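Chapter 11
When the Gripper Lets Go

I want to start this chapter with a puddle.

It was 18 May 2019, and I was in Mikville helping a small outfit called Flonton get an arm ready for a visitors' day. The job sounded easy. Pick up a bunch of flowers, carry it over to a vase, put it in. We had run it all morning without a hitch, and I'd gone off to find a sandwich. When I got back, the flowers were on the floor, the vase was on its side, and Ottilie Sutter was on her knees with a roll of paper towels, saying things I won't print in a textbook.

The arm hadn't crashed. No alarm had gone off. The log said "grasp OK" right up to the moment the bunch slid out, and then it went on saying "grasp OK" for the rest of the move. The arm swung over, lowered a gripper full of nothing, opened its fingers and went home as if all was well. On the way down it clipped the vase, and that was that.

I found this funny for maybe a minute. Then Ottilie asked what would have happened if the thing in the fingers had been a kitchen knife, and I stopped laughing.

So this chapter is about dropped objects – why they happen, why the robot so often doesn't notice, and what you can do before somebody gets hurt. You'll need the force basics from Chapter 2, so go back and skim those if they've gone fuzzy.

Our first guess was that the grip was too weak. We had it set to 40 percent, and Ottilie turned it up. The next bunch held fine and came out with its stems crushed flat! Stems are slippery, they bend, and they shift against each other when you squeeze. A bunch is a lot of little things pretending to be one thing, and the fingers only touch the ones on the outside.

The real trouble was in how the Kuster controller decided it was holding something. It checked the finger gap once, right after closing, and never looked again. I'd read that page of the manual (page 144, I can still see it) and gone straight past it. Keep that single check in mind when you look at a bunch of tulips held by the stems over a table, with the vase close by.

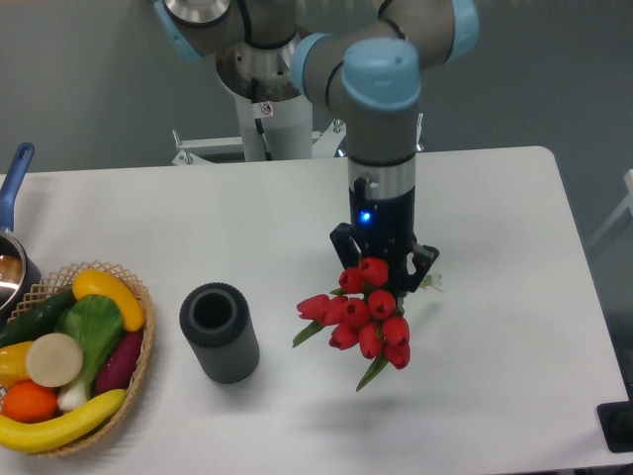 11.1 What does "holding" mean to a robot?

Ask a person if they're holding a cup and they just know. A gripper has to work it out from whatever it can measure, such as finger position, motor current or a pressure pad. We'll take finger position first, using the log from Mikville, and then look at how the Dakell test rig handles the same drop.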